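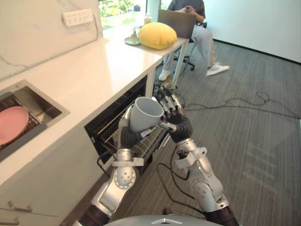

How to Load a Dishwasher So You Only Run It Once

Last updated November 3, 2022
Reading time: 4 minutes

Most dishes that come out dirty went in the wrong way. The machine can only clean what the water reaches, so loading is mostly a matter of leaving the water a path. The steps below work for a standard built-in dishwasher with two racks. If yours has a third rack for flatware, the rest still applies.

Before you start

Scrape plates into the trash. You do not need to rinse them under the tap first, and most detergents do a better job with a little food left for them to work on. The exceptions are egg, oatmeal and melted cheese. Soak those for ten minutes or wipe them off.

Pull out the bottom rack and spin the lower spray arm by hand. It should turn freely. Lift out the filter and rinse it if you haven't done so since last month.

Step 1. Mugs and glasses

Mugs go on the top rack, upside down, along the sides. Hold a mug by the body and tip out the last of the coffee before you turn it over. Set it at a slight angle against the tines -- a mug that sits flat will hold a puddle on its base. Don't hang two mugs on one tine, and don't let glasses touch.

Step 2. Plates

Plates go on the bottom rack facing the center. Leave one slot empty between deep plates. Large platters and cutting boards belong at the sides or back, where they won't block the detergent door.

Step 3. Bowls

Tilt bowls down and inward. If two bowls nest together, neither one gets clean. Move one to the top rack if you have to.

Step 4. Flatware

Forks and spoons go handle down, mixed so they don't cup each other. Knives go handle up. Good kitchen knives should be washed by hand.

Step 5. Check and run

Spin both arms again with the racks loaded. If an arm hits a pan handle, fix it now. Run the hot tap at the sink until the water is hot, then start the machine.

What to keep out

Wood, cast iron, nonstick pans and anything with a glued handle. Some painted or matte plates also dull over time. Look on the back of the plate, and if it doesn't say dishwasher safe, wash it in the sink.

Hand washing the leftovers

A double sink makes this easy. Wash in the larger basin and keep a drainer rack in the smaller one, so the drips go down the drain and the counter stays clear. Stand plates on the rack with the face leaning back a little and space between them. Flat plates laid on the bars dry slowly and leave marks.
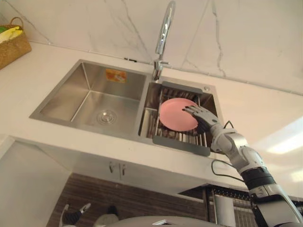 A plate tilted on the drainer rack in the narrower basin.

Wipe the rack once a week. Soap film builds up where the bars meet the ends, and an old toothbrush gets it off. If your rack lifts out, clean the basin under it at the same time.

Unloading

Empty the bottom rack first. Water sits on the bases of mugs, and if you start at the top it drips onto the dry plates. Leave the door open a few inches for half an hour before you unload if plastic lids come out wet.

Comments (3)

Marjan Bagheri
The empty slot between deep plates fixed my problem. I have the wide Lornis pasta plates and they always came out with a ring of sauce.

Shahram Rostami
What about travel mugs? Mine says top rack only but the lid never dries. I've been standing it in the sink rack overnight.

Marjan Bagheri
@Shahram I take the gasket out of the lid and wash it separately. Dries fine that way.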